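Forkstead Entry Shelf, Pine, Two-Board Set
Bought from: Gedley
Would buy again: yes, grudgingly

I went shopping for a shoe cabinet and came home with two planks. The cabinet was the Liapis one, the tall thing with the tilting drawers that every apartment on the internet seems to have, and it was $399. For that money I expect furniture to put the shoes away by itself. The Forkstead was $18 at Gedley, on a bottom shelf next to the doormats, and I have never been so quickly talked out of a drawer.

What you get is two pine boards, a bag of brackets, and instructions that consist of one drawing of a man looking pleased. The boards are light pine with a thin raised rail at each end, and the rails have dark edges, which is the only decoration going. I like it more than I expected to. It looks like somebody made one decision and then went to lunch.

Assembly took me 18 minutes, 4 of them spent looking for the screwdriver I was holding. The holes are predrilled and they line up. One bracket screw went in at a tilt and has stayed that way. It's on the wall side, so it's between me and the baseboard.
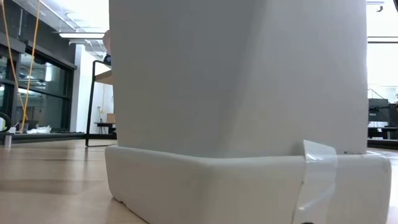 Now, the finish. The box says "ready to use," and I suppose a board is always ready to be a board, but the pine comes bare or close to it. Wet soles leave marks. I put on two coats of Trulasari clear wax, let it sit overnight, and since then a puddle wipes off if I get to it before dinner. After dinner it's mine for life. The wax cost nearly as much as the shelf did, so factor that in if you live anywhere with rain.

The rails earn their keep. Slides are the worst shoes to store — no heel to hook, no lace to hang, and they shoot off any flat surface the minute the front door slams. On this thing they travel as far as the rail and give up. They won't do a thing for you along the front edge, though, where there's no rail at all, and a sandal set down carelessly will find its way to the floor by morning.

Plants are the other use I've found for it. The listing shows a rack full of identical loafers, but I don't own identical loafers. I own slides, and a small population of succulents that keeps going up. One board for footwear and one for greenery works well enough, provided you water over the sink. I didn't the first time. See above re: wax. 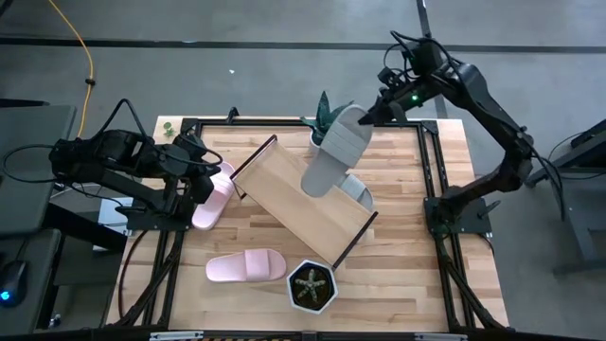
Pink slides, gray slides, the pine board and some of the plants.

Complaints, then. The brackets are black and a little flimsy, and you can feel them flex if you lift the shelf by one end. The box claims each board takes up to 18 pounds. I believe it about sandals and would not test it with boots. There's also a smell for the first week, somewhere between lumberyard and pencil case, and the hallway was full of it when I got home in June heat.

Returns, if you need them: Gedley wanted the original carton, which I had already cut up for recycling, so I kept the thing partly out of laziness. It's been fine. Get the wax at the same time and save yourself the second trip.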